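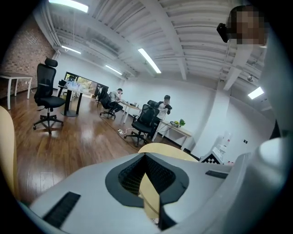 본 과제는 무스트빌에 있는 레비코 건물의 개방형 사무 공간을 대상으로 실내 마감재와 빛의 관계를 조사한 것이다. 오래된 건물을 사무실로 바꿀 때 천장을 덮지 않고 벽돌을 그대로 두는 경우가 많은데, 이런 공간에서 작업면의 밝기와 눈부심이 어떻게 나타나는지를 다룬 수업 자료는 적었다. 조사 대상은 한쪽에 붉은 벽돌벽이 노출되어 있고 나머지 벽은 희고 매끈하게 마감되어 있다. 바닥은 붉은 기가 도는 갈색 목재 널로 되어 있으며 광택이 강해 천장 조명이 길게 줄을 그리며 비친다. 조사를 시작할 때 우리가 가장 먼저 문제로 삼은 것도 이 바닥 반사였다.

1. 조사 배경

공간을 사용하는 곳은 니네오라는 소규모 설계 사무실이다. 담당 교수의 소개로 출입 허가를 받았고, 업무에 지장을 주지 않는 시간에만 측정하기로 했다. 3월에 예비 방문을 한 뒤 일정이 미뤄져 본 측정은 여름 학기에 들어와서 했다. 예비 방문 때는 조도계 없이 평면을 그리고 가구 위치만 적었는데, 본 측정 때 다시 가 보니 탁자 배치가 일부 달라져 있어 평면도를 새로 그렸다. 예비 평면도는 부록에 넣지 않았다.

역할은 다음과 같이 나누었다. 준 마카라엑(Jhun Macaraeg)은 조도 측정과 표 정리를 맡았고, 스기야마 사야카(Sayaka Sugiyama)는 마감재 조사와 사용자 설문을 맡았다. 본문은 함께 썼다.

2. 측정 방법

측정점은 벽돌벽 쪽에서 맞은편 흰 벽 쪽까지 7곳을 잡았다. 바닥에 종이테이프로 표시하고 탁자 상판 높이에서 조도를 읽었다. 한 점에서 세 번 읽어 평균을 냈고, 조명을 켠 상태와 끈 상태를 따로 기록했다. 측정하는 사람의 그림자가 수광부에 걸리면 값이 크게 떨어지므로, 읽는 사람은 수광부보다 낮게 앉아서 값을 불렀다. 처음에는 이 점을 몰라서 첫 번째 측정값을 모두 버렸다.

마감재의 반사율은 장비가 없어 직접 재지 못했다. 대신 학과 자료실에 있는 색상 견본을 벽과 바닥에 대고 가장 가까운 색을 골랐다. 벽돌은 한 장 안에서도 색이 고르지 않고 줄눈이 섞여 있어 견본을 고르기가 어려웠다. 따라서 벽돌벽의 값은 참고용으로만 썼다.

3. 천장과 개구부 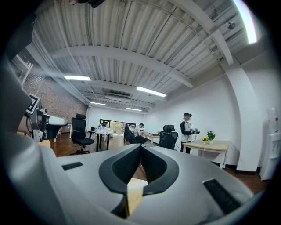

천장을 노출한 공간에서는 조명이 닿는 면이 평평하지 않아 밝기 분포가 복잡해진다. 대상 공간의 천장은 골이 진 금속판을 희끄무레하게 칠한 것이고, 그 아래로 넓은 흰색 보가 지나간다. 직사각형 형광등 패널이 천장에 달려 있으며 보 사이에는 흰색 천장형 에어컨이 매달려 있다. 안쪽 흰 벽에는 열린 출입구가 있어 바깥의 나무 잎과 햇빛이 그대로 보인다. 우리는 이 출입구를 인공조명과 별개의 광원으로 보고, 문을 연 상태를 기본 조건으로 정했다.

보의 영향은 예상과 조금 달랐다. 처음에는 보 바로 밑이 어두울 것으로 생각했으나 측정값으로는 차이를 확인하기 어려웠다. 보와 천장이 모두 밝은 색이어서 빛을 어느 정도 되돌려 주는 것으로 보이지만, 이것은 측정으로 입증한 내용이 아니다. 천장이 짙은 색인 다른 사무실과 비교해야 판단할 수 있다.

4. 결과

조명을 켜고 문을 연 조건에서 가장 높은 값은 출입구에 가까운 점의 1457럭스였고, 가장 낮은 값은 벽돌벽 모서리 쪽의 172럭스였다. 같은 방 안에서 차이가 매우 크다. 출입구 쪽은 도면을 보기에 충분히 밝지만 화면 작업에는 지나치게 밝을 수 있고, 모서리 쪽은 종이 도면을 오래 보기에 어둡다. 조명을 끄면 출입구 쪽 값은 조금만 내려갔으나 모서리 쪽은 글자를 읽기 불편한 수준이 되었다.

구름이 지나갈 때 출입구 쪽의 값이 계속 변했다. 세 번 읽은 값이 서로 맞지 않아 같은 점을 다시 잰 경우도 있다. 표에는 다시 잰 값만 실었다.

설문에는 사무실 직원 8명이 응했다. 밝기 자체에 대한 불만은 적었고, 바닥에 비치는 조명이 신경 쓰인다는 답이 더 많았다. 앉아 있을 때보다 자리에서 일어나 걸을 때 눈에 띈다는 의견도 있었다. 벽돌벽에 대해서는 어둡다는 답과 눈이 편하다는 답이 같이 나왔다. 문항에서 '어둡다'의 기준을 정해 주지 않은 것은 설문 설계의 잘못이다.

5. 개선안

첫째 안은 벽돌벽 앞쪽 탁자에 개별 조명을 두는 것이다. 벽돌을 흰색으로 칠하면 반사율은 올라가겠지만 사무실 측에서 벽돌은 손대지 않기를 원했다. 둘째 안은 통로 부분에 무광 러그를 까는 것이다. 바닥 전체를 무광으로 다시 마감하는 방법도 검토했으나 공사 기간에 사무실을 비워야 해서 제외했다. 러그는 모서리에 발이 걸릴 수 있으므로 바닥에 고정하는 방식이어야 한다.

출입구 쪽은 차양보다 탁자 방향을 바꾸는 편이 간단하다. 화면이 출입구와 직각이 되게 놓으면 화면에 비치는 빛과 등 뒤의 빛을 함께 줄일 수 있다. 배치안은 하비에르(Javier) 평면 작성 프로그램으로 그려 부록에 첨부하였다.

6. 한계

측정은 하루 동안만 했고 계절에 따른 변화는 다루지 못했다. 바깥 나무의 잎이 떨어지는 시기에는 출입구로 들어오는 빛이 달라질 것이다. 문을 닫은 조건도 재려고 했으나 시간이 모자라 일부 점에서만 값을 얻었고, 이 값은 본문에서 사용하지 않았다. 다음 학기에 같은 측정점으로 다시 측정할 수 있도록 테이프 위치를 새 평면도에 표시해 두었다.

제출일: 2020년 7월 13일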